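Das Bad zum Schluss

Ein Gespräch über zwanzig Jahre Putzen, weiße Keramik und die Frage, wie lange man eine Klobürste behalten darf

Als ich ankomme, ist der Kaffee schon fertig, und auf dem Küchentisch liegt ein Stapel gefalteter Lappen, nach Farben sortiert. Meine Gesprächspartnerin möchte ihren Namen nicht im Heft lesen, das hat sie gleich am Telefon gesagt, und so bleibt sie eben »die Frau aus dem zweiten Stock«, was ihr offenbar ganz gut gefällt. Seit 20 Jahren macht sie in der Pension Jornow die Zimmer, früher allein, inzwischen zu zweit, und wenn sie vom Putzen erzählt, rückt sie mit dem Stuhl ein Stückchen näher heran.

»Die meisten Leute fangen mit dem Bad an, damit sie es hinter sich haben«, sagt sie. »Das hab ich auch so gemacht, jahrelang! Und dann läuft man mit den Schuhen, mit denen man im Bad stand, durchs ganze Zimmer.« Heute kommt das Bad bei ihr zuletzt dran, und im Bad wiederum das WC ganz zuletzt. Erst der Spiegel, dann das Becken, dann die Dusche. Den Reiniger gibt sie allerdings schon beim Hereinkommen in die Schüssel, unter den Rand, einmal herum, und dann darf er stehen, während sie oben wischt.

Was sie denn für einen Reiniger nehme, frage ich, und sie lacht. Im Mai, wenn die Pension nach der ruhigen Zeit wieder voll wird, bestellt sie einen Karton Flunier, das ist ein einfacher Zitronensäurereiniger, der nach fast nichts riecht, und der reicht dann bis in den Herbst. Von den blauen Gelen hält sie wenig. »Da sieht man ja gar nicht, ob es sauber ist. Es ist halt blau.« Gegen Urinstein nimmt sie denselben Reiniger, nur länger, und wenn es schlimm ist, legt sie getränktes Papier unter den Rand und geht Mittag essen.

Die Pension hat in 3 Zimmern noch die alten Toiletten mit dem Spülkasten hinten drauf, und ausgerechnet die mag sie am liebsten. Man komme überall gut dran, sagt sie, nur hinter den Scharnieren nicht, da müsse man mit einem schmalen Pinsel ran. Deckel und Brille klappt sie vorher hoch und wischt sie von unten ab, dann den blanken Keramikrand, und erst danach greift sie zur Bürste.

Bei der Bürste wird sie dann richtig lebhaft. Schlicht und weiß soll sie sein, mit einem Halter, der unten auf dem Boden steht und den man mitnehmen und ausspülen kann. »Diese geschlossenen Dinger mit Deckel, die sehen fein aus, aber schauen Sie da mal hinein! Also besser nicht.«
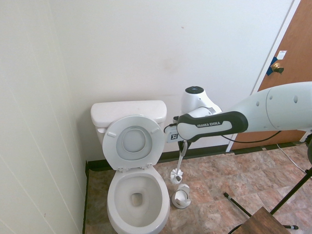 Hochgeklappter Deckel, weiße Bürste, der Halter gleich neben der Schüssel.

Und wie lange hält so eine Bürste? Sie überlegt, schenkt mir noch einmal nach und sagt, ein halbes Jahr, in der Pension kürzer. Ihre Mutter, die mit 86 immer noch selbst putzt und sich da auch nichts sagen lässt, habe ihre schon so lange, dass man lieber nicht nachfragt. »Ich bring ihr jedes Mal eine neue mit. Die stehen jetzt bei ihr im Keller.«

Zum Abschied bekomme ich einen der gefalteten Lappen geschenkt, einen gelben. Gelb ist fürs Waschbecken, ruft sie mir im Treppenhaus nach, rot fürs WC, und bitte nie zusammen waschen.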